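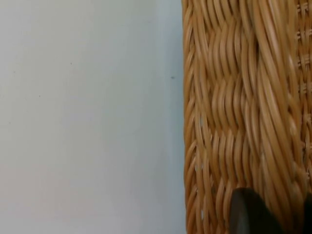 Typing this on my break so it'll be short. OK it won't be short. The robots at work, week nine for me, and people keep asking what it's like so I'm putting it all in one place and then I can just send the link. I'm at the Mesmont building, returns and repack, been there six years. Baskets used to be my whole day. Take it out of the carton, turn it over, look at the weave for snapped strands, wipe it, tag it, shelf. Now the arm does the picking up. Dark gray fingers come in down at the bottom of the weave, one each side of a bit of it, and the rest of the basket is all those wavy tan strands with the slanted loops wrapped along the edge. I know that edge band better than I know my own kitchen. It's where I always look first for damage, and I've had enough splinters off it to prove it.

So what's changed. My hands, first of all. I used to go home and run them under the warm tap for ages before I could do a jar lid. That's gone. I'm not going to pretend I miss it! My left thumb clicked for two years and it stopped in February.

What I do instead is sit. Well, perch. There's a stool and a screen and I watch what the arm is doing and when it isn't sure, I tell it. Yes, take it. No, go lower. Stop. Then there's a queue of close-ups to go through at the end of the shift and I mark them good grip, bad grip, can't tell. Can't tell is allowed. Took me a while to believe that. First week I was guessing on everything so I wouldn't look slow, and Greer MacKinnon came over (she trains us, came across from the Losongate site) and said please just press the button, a guess is worse for us than nothing. So now I press it plenty.

The funny part is how close up you get. I handled baskets all day for six years and never looked at one like this. You start seeing which maker it is from the way the strands cross. The Jitpraphai ones have a tighter weave and they spring back when you squeeze. The Janda line is softer and you have to go easy, I told Greer that on day one and she wrote it down on her arm in pen. That was nice. First time anybody wrote down something I said at that job.

Money. Everyone asks. Same hourly as before, plus a bit extra for the screen work, but the overtime is gone, and the overtime was how I did the car. So I'm a little down overall. Not terrible. Noticeable at the end of the month. Hamisi Lema is down more than me becuase he used to take every late shift going and there just aren't any late shifts on our side now. He's got three kids. He's asked to go over to outbound, which is still all by hand, and he hasn't heard back.

Nobody was let go from our line, I'll say that. They promised it and so far it's held. But two people left on their own and they weren't replaced, and you can do the math on that yourself. Gwenllian Trevor was one of them. She'd been there longer than any of us and she said she didn't come in to look at pictures. She tried it for a month. Her eyes got sore, and she said the day felt long in a way it never did when she was lifting. I get it. You don't talk as much. Before, it was four of us around one table and you could go a whole shift on one argument about somebody's sister's wedding. Now we're each at a screen and when you look up to say something you miss a prompt, and the arm just waits there. Politely. Drives me nuts.

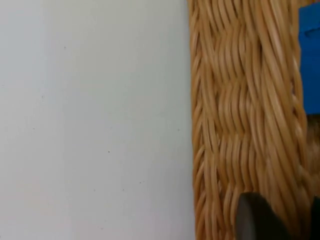

Anyway we fixed that a bit. Fanni Bozsik asked if we could turn two of the stools so they face each other, and the answer was fine, no one had thought about it. Half the problem solved with a stool. We still miss prompts but at least now it's over something good.

Other stuff that's different, in no order:

Lunch is staggered. Don't like it.

The floor is quieter. Thought I'd love that. You can hear the arm, it makes a little whine when it turns its wrist, and I heard it in my sleep for the first couple weeks. Not now.

The targets. Old target was 500 pieces a shift for the whole table and we knew exactly how to pace it, slow start, push before lunch, coast. Now there's a number on the wall that updates by itself. Last week it said 2508 and people clapped, I don't even know what it was counting. I asked. I got two different answers. If you're going to put a number over people's heads all day you should be able to say what's in it, that's my one real complaint and I've put it in writing.

Damage checks. This one I worry about. The arm can pick a basket up OK but it doesn't feel a loose strand the way you do with a palm. You'd run your hand around and know. On screen I'm going by looks, and a strand can look perfect and be cracked right through on the inside. We were getting more complaints so I asked for a hand check to be put back in, one basket out of every 10, and they said yes, trial basis. So once in a while I get to stand up, go over to the rack and actually hold one. Best part of the shift, and yeah I know how that sounds after all the moaning about my thumb.

My brother in law says I'm training the thing that's going to replace me. He says it every Sunday lunch like he's just come up with it. Maybe. I asked Greer straight out and she didn't give me a line, she said she doesn't know what the building looks like in five years and she wouldn't trust anyone who says they do. I'd rather have that than the poster in the break room.

What I'd want if your place is about to get these: ask who does the hand checks. Ask about overtime before it starts, get it on paper. Ask for a real chair, the stools are awful and we're only getting chairs next month becuase Fiona Guthrie kept a list of everyone's backs and took it upstairs. And ask to be in the room when they set it up. They had our arm coming in way too high on the tall ones at first and any of us could've told them, you hold a tall basket low down or it tips on you.

OK break's over, I've got a queue. Will do the pictures from the allotment next time, the beans are in.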